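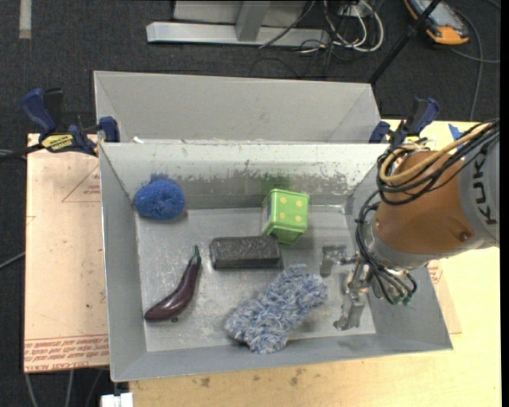
March
Ticket opened by Natanael Quintana, club operations, Junholm

Subject: Player tracking vests showing wrong distance totals, second half only

Status: Reopened

8:40 am, Natanael Quintana
Reopening this. It was closed with the note "resolved by firmware update" and it isn't resolved. We ran the update on all the Plarkeck vests before the home match against Dalen, and the second-half numbers are junk again. Our left back is down as covering 7 miles in the second half alone. He was taken off early in that half with a tight hamstring. I watched him sit on the bench with a coat on.

First-half totals look fine, as before. Please don't send the "how to fit the vest" sheet again. The vests are on the right way round.

9:25 am, Beca Howells, Plarkeck support
Hi Natanael, sorry to see this one back. Can you confirm the firmware version shown on the dock screen, and whether every vest has it? A vest that missed the update can upset the totals for the others in the same session.

9:50 am, Natanael Quintana
All of them have it. I checked each vest against the dock and they match what your release note says. I'm not convinced one old vest could make another one add miles, but there isn't one anyway.

10:15 am, Beca Howells
Thanks. Next thing would be satellite signal. Does your ground have a new stand, or was there anything parked along the touchline? Metal roofs can cause the position to jump, and the software counts those jumps as running.

10:40 am, Natanael Quintana
Same stand we've had since before I worked here. And if the roof was the trouble I'd expect it to show up in the first half too. We swap ends at half time, so I looked at whether it follows the end. It doesn't. The left back is under the main stand in the first half and out on the open side in the second. His bad numbers are on the open side, where the signal should be better.

Four players have bad second-half totals. The others look believable, though I'll say now that I don't fully trust them either. A number that's wrong by a little looks just like a right one.

11:30 am, Tahmineh Rahimi, performance analyst
Adding myself, as I'm the one who has to show these to the coaches. I went through the match video for two of the four. The midfielder's sprint count for the second half is 12 on the dashboard. I can find 4 on video, and that's being generous with one of them, where he mostly waved his arms at the linesman.

The extra sprints are all in the opening minutes of the half. After that the trace looks like a person playing soccer again.

12:05 pm, Beca Howells
That's useful, thank you Tahmineh. Could you export the raw files for those players and upload them here? The dashboard smooths the data so we'd like to see what's underneath.

I'd also suggest turning on Live Correct in the settings. It removes impossible values automatically.

12:20 pm, Tahmineh Rahimi
Files uploaded. I'd prefer to leave Live Correct off. If it hides the silly values we'll still have a fault, only one we can't see. It would cap the left back at something sensible when the right answer is close to nothing.

2:10 pm, Natanael Quintana
While we wait, I asked Zinhle Buthelezi what happens to the vests at half time, as she looks after the kit. Four of the players change into a dry vest at the break. The pod gets moved from the wet one to the dry one. Guess which four.

I know someone is going to say the pods are being put in upside down. Zinhle says the pocket only takes them one way, and I tried it myself and she's right.

2:45 pm, Beca Howells
The pods shouldn't lose anything when moved between vests. They go to sleep when they're out of a pocket and wake when they go back in. This is covered in the user guide under Changing Garments.

3:00 pm, Natanael Quintana
I've read it. It says they wake up. It doesn't say how long they take to work out where they are.

3:55 pm, Raíssa Barbosa, Plarkeck engineering
Picking this up from Beca. I've looked at the raw files. In all four, the pod wakes with its last known position from the first half and takes over a minute to get a good fix. Until then the position bounces around, and the session file treats each bounce as movement. The left back's pod did this for much longer than the rest, and I can't explain that one yet.

The update shortened the wake time, but I don't see anything in it that would have fixed this. I'm sorry the ticket was closed on that basis.

For your next match, please have the pods moved as soon as the players come in, and leave them outside the tunnel door for 2 minutes before kickoff if you can.

4:20 pm, Natanael Quintana
We can try it at the reserve game. The manager at Dellusetti lets us film there, so Tahmineh will have video to check against. I don't love a fix that depends on players remembering to hand over a vest while they're being shouted at, and I'd like it on record that it's a workaround.

Please keep this open until we've seen a full match with clean numbers. I'd also still like an answer about the left back.

4:35 pm, Raíssa Barbosa
Agreed on both. Status changed to Waiting on customer test. I've asked for his pod to be sent in after the reserve game, with its dock cable.

4:50 pm, Zinhle Buthelezi
Which cable? They all look the same and there's a box full of them.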